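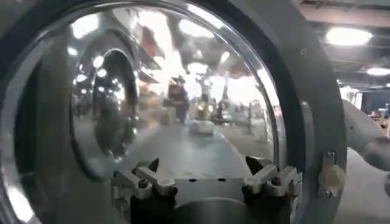
What do you do in a robotics club when half the members have never written a line of code? You pair them up with someone who has, hand them one small motion to get right, and let them run it over and over until it works.

Our student club is called Woseo and we just wrapped up the spring project, so I'm posting a few notes while it's all fresh. Mon 10 June was our last session before the break and I already miss it!

The task sounded so easy on paper. Bring the gripper up to a round target, stop just short, close the fingers, back away. We logged 1,027 tries. I love that number.

First big lesson – go slow. Everybody wants the arm to look fast (me too), and then you spend the whole afternoon chasing a wobble that goes away at half speed.

Second lesson: shiny things are hard. Our color tracker was great on matte cardboard and completely lost on anything glossy, where it kept chasing ceiling lights. We ended up writing a filter for bright spots and it's my favorite 3 lines of the whole project.

The new people were amazing. One pair from the Flulmont group rewrote our stop routine in a week, and it's cleaner than what we had before. I've been reading it like a novel.

Still on the list: the wrist calibration drifts after a long session and we don't know why. If you've run into this on a student arm, please tell me what you checked first.

We start up again in August, and the plan is a joint build day with the Nevbridge club. They do wheels, we do arms – I can't wait to see what we bolt together.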